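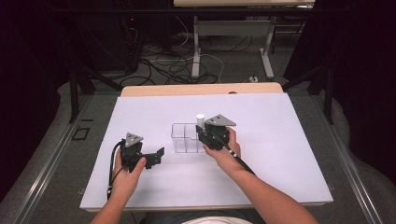
**November, Saturday, started just after nine**

Back on small-parts sorting. The question carried over from last week: can a machine put small caps and spacers into a compartment tray well enough that a person need not check it afterwards? Present answer is no, but closer than I expected for some of the parts.

Hand demonstrations first. Nkechi Eze did the morning set with the paired grippers, I did the afternoon. Same rule for both of us: tips only, no steadying with a finger, and if a part falls over it gets picked up from wherever it lies. Setting it upright by hand and starting again is cheating and ruins the run.

Total for the day: 93 usable demonstrations. 13 thrown out, nearly all mine. Most of those were me catching the tray wall on the way in and shunting the whole tray along. The tray weighs next to nothing and will slide if breathed on. Nkechi approaches from higher up and comes down almost vertically, so she hardly ever touches the wall. I come in low from the side because that is what I would do with bare fingers. Will retrain myself.

**Policy runs, late afternoon**

Ran the policy from last week's data, unchanged, to have something to compare against.

- Upright cap, clear of the tray: picks it reliably.
- Upright cap, close against the tray: hesitates, then often closes on the wall as well as the cap.
- Cap on its side: poor. Nudges it, follows it, nudges it again.
- Putting the cap into the right compartment: 7 tries in a row, 5 good. The two failures both ended up one compartment over.

The wrong-compartment error bothers me more than the drops. A dropped cap is obvious. A cap in the wrong compartment looks finished, and at Badham they would only find out when somebody reached for the wrong size halfway through a job.

I suspect the tray. Clear walls on a white surface give very little to go on, and even by eye I lose the dividers when the light is flat. Two things to try, separately:

1. Same tray, thin dark tape along the top of each divider.
2. Same tray, no tape, darker sheet underneath.

If 1 fixes it, that tells us something but is no use to a customer. Sotiropoulos wants it working with trays as they come out of the box, and he is right, though it would make my week easier if he were not.

**Speed**

Nkechi sorts a mixed handful with her bare hands in the time it takes the policy to place one cap. With the grippers she is slower than bare hands but still well ahead. So a fair part of the gap is the tool and the rest is the policy, and we should stop quoting them as one figure. Will split the two in the next note to Bronport.

For the household side (Munia's question about button tins, screws in kitchen drawers, pill boxes): same problem with worse lighting. I would not trust any of this near a pill box. Screws in a drawer, possibly, if left to run overnight and the owner does not mind a few strays – speed matters much less there.

**Odds and ends**

- Left gripper feels stiffer than the right at the end of its travel. Check before the next session, and log which hand did which run until it is sorted.
- Keep the cable on the outside of the wrist. When it gets under the forearm it pulls on every reach, and that shows up in the recorded motion.
- Forearms tired after an hour. Swap people more often. My throw-outs bunch up at the end of the session.
- Caps to be weighed. I have been assuming they are all the same, and I have never checked.

Next: tape test first, then the dark sheet. Nkechi to do the side-lying caps, high approach only. No changes to the policy until both are in.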